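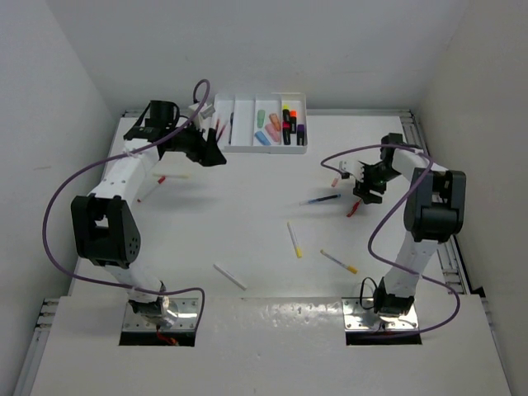
02/08/2024. Mañana dedicada a los rotuladores, que llevaba aplazando desde que volví. Compré un paquete de 30 en Destell y la mitad ya no sé dónde para. Los bolígrafos siguen sueltos por la mesa. En la bandeja blanca, los rojos finos van a la izquierda, los capuchones en medio (verde, naranja, azul claro y rosa) y los rotuladores negros a la derecha. Me gusta ese orden y lo voy a dejar así. Falta pedir recambios a Filura, que cobra casi 200 por la caja grande, y mirar antes si en Marwat sale mejor.

A mediodía comí arroz de ayer y llamé por lo de la factura. Me tuvieron esperando un buen rato.
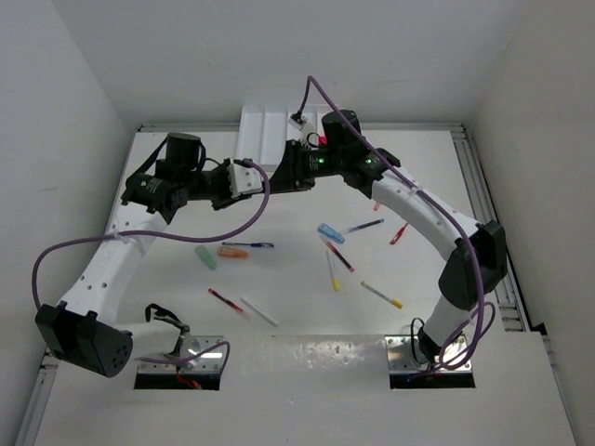
Desde Culley me contestaron que los capuchones sueltos no se venden aparte y que lo mejor es no tirar ninguno hasta noviembre, cuando llega el catálogo nuevo. Les dije que bien. Por la tarde, colada y poco más.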